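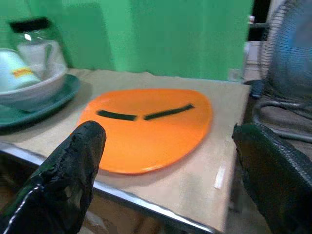

4 Feb 2022

Bench 2, orange face pieces, glossing. Carrying on from the October pages, which are in the other book (Dionysis has it).

Morning. Radiator on low, window cracked an inch. Put fresh cardboard on the table, the old sheet was stuck down in places and tore. New sheet won't lie flat at the back, it was folded in the van. Weighted it overnight with the dictionary, helped a bit. Leave it. Wrinkles are not under anything we're working on.

Job is for Plunderwood, the counter toys. Flat egg shape, wide at top, orange, two black stripes for eyes, no mouth. They were firm on no mouth. Grumpy but not nasty is what the email says. Batch is 378 pieces all in, we are still at the sample stage and I would like to not be at the sample stage.

Blanks came from Gilmartin. Edges better than last lot. Still a burr on the narrow end on most of them, knock it back w/ 240 before primer, two or three strokes, stop. Went too far on one and the outline went lopsided, which you don't see till the gloss is on and then it's all you see. Binned.

Primer: same gray. One coat, 30 min, wipe with tack cloth. Dont skip the tack cloth. I skipped it on the first four and there's grit under the orange on all of them.

Orange: Inton mix, two coats. First coat looks terrible, patchy, like a bad tan. Ignore. Second coat pulls it together. Tried thinning the second one a little, flowed nicer but crept over the edge and left a fat lip on the underside. Back to unthinned.

Stripes. This is where the time goes.

Tried three ways so far:

Masking tape. Sharp edge but bleeds at the ends where the piece curves off. Also pulled orange off with it on one piece, coat wasn't hard enough. My fault, impatient.

Stencil (the plastic one Haltum cut for us). Quick. Too symmetrical. Both eyes come out the same length and the same angle and it looks like an equals sign that fell over. No expression at all. Showed it to D., he said it looks like a plug socket.

Freehand, flat brush, size 6. Best by a long way. Left stripe short and nearly level, right stripe angled up a little toward the outside. That's the scowl. It wants the two stripes to disagree with each other. When I fix the left one to match, the face goes dead.

So: freehand. It's slower. I don't see a way round it. Load brush, wipe one side, one stroke in, lift. No going back over. If it needs going back over it's a reject, wipe off while still wet w/ the damp rag and do again. You get about one wipe per piece before the orange starts to go dull where you rubbed.

Position matters more than I thought. Eyes upper middle. If they drop to the center line it looks sleepy, if they go right up to the top it looks like a headband. Made a paper guide with two pencil ticks, lay it on the piece, tick lightly at each side, take guide away, paint between. Pencil wipes off before gloss. (CHECK it has wiped off. One went through to gloss with a tick on it and it's there for good.)

Angle of right stripe: I wanted a number for this so Dionysis can do them the same. Measured the five we like best with the protractor. All over the place. The one everybody picks came out at 23 degrees against the left stripe, but I can't hold the protractor steady on a curved thing so, grain of salt. Told him to just look at the reference piece and copy it. He did six and I could not tell his from mine, so fine.

Gloss. New can. Goes on thick, self levels if the piece is flat and the room isn't cold. You get a soft shine along the low edge when it catches the window and that's what I've been checking against, if the shine is one smooth line the coat's good, if it breaks up there's dust or a sag. Easier to see than looking straight down at it. Turn the peice, don't lean over it, I keep dripping.

Sags: only on pieces where I overloaded near the narrow end. It wants to run down there. Less on the brush for the bottom third.

Drying. On the cardboard, well apart. Do not put them on newspaper again, we had headlines on the back of two of them. Cardboard can stick too if the gloss goes over the side, so slide a palette knife under at about the halfway point to free it. Not with fingers. There are fingerprints on the Haltum sample that went out and I'm still annoyed.

Time per piece, me, not rushing and not counting drying: prime and wipe, small. Orange x2, small. Eyes, the big one. Gloss, small. Didn't write times down properly, will do on next lot. Roughly 23 minutes hands-on if the stripes go right the first time. Which for the whole batch is more hours than I quoted. Need to look at that before I reply to Plunderwood. Could do stripes in runs, get the hand going, first couple are always stiff and then it loosens up. Did a run of ten after lunch and the last ones were much quicker and better than the first ones.

Side notes on black:

- the cheap black dries slightly brown, you see it next to the orange. Use the Inton one.
- black needs to be bone dry before gloss or it drags. Dragged on one, gave it a little gray tail off the left eye, looks like it's been crying.
- overnight is safe. Four hours was not.

Reference piece: initialed on the back in pencil, D.K. and me. It's THE one. Please don't gloss it again, don't sand it, don't take it home. When not in use it goes back in the tin with the lid on.

Table. Cardboard stops short of the metal trim along the front on purpose, I want to be able to wipe the trim. Paint gets on it whatever you do. Solvent wipe at the end of each session, it comes off if it's same day, if it's next day you're scraping.

Lunch things. We said the far corner of the bench is the lunch corner and okay, but the stack needs to go to the sink at the end of the day. Green plate, bowl, mug, jar, all of it. I've had thinner in one hand and a coffee mug by the other before and I know which one I nearly drank. If you're glossing, clear it first. I include myself. And the glass jar with the black lid is a FOOD jar, the rinse jars are on the windowsill, lids off, they look too much alike. Going to put red tape on the rinse ones.

Dust. Had Haltum's guy sanding next door around three and it came straight under the door. Lost two wet ones. Hung a damp towel along the bottom, seemed to do it. Asked him to shout before he starts. He was nice about it.

Talked to D. about backs. Do we paint the backs? Order sheet doesn't say. Bare back looks unfinished when it's picked up, and people do pick it up, everyone who's come in has picked one up. One coat orange, no gloss? Gloss on both sides means drying in two goes and doubles the shelf space. I lean one coat no gloss. Ask Plunderwood, put it in the same email as the hours.

Also ask: is the scowl too much for them. Their first sketch had the stripes both level. Ours is crosser. I think ours is better but it's their counter. Send the reference and one of the milder ones side by side, let them choose, don't say which we like.

Tomorrow
- burrs off the next tray of blanks
- tack cloth, buy more, down to the one
- second brush size 6, same make, mine is starting to splay on one corner
- time a full piece start to finish and write it DOWN
- email (hours, backs, scowl)
- red tape on rinse jars
- get October book back from Dionysis, primer ratios are in it

Later, before locking up: went back to look at the afternoon run under the lamp. Most good. One has a hair in the gloss, right across the forehead. Might be able to lift it with a pin when it's hard and touch in. One has the left stripe a bit long, face goes more surprised than cross. Keeping it aside as a second. Rest are passes. Radiator left on low, window shut.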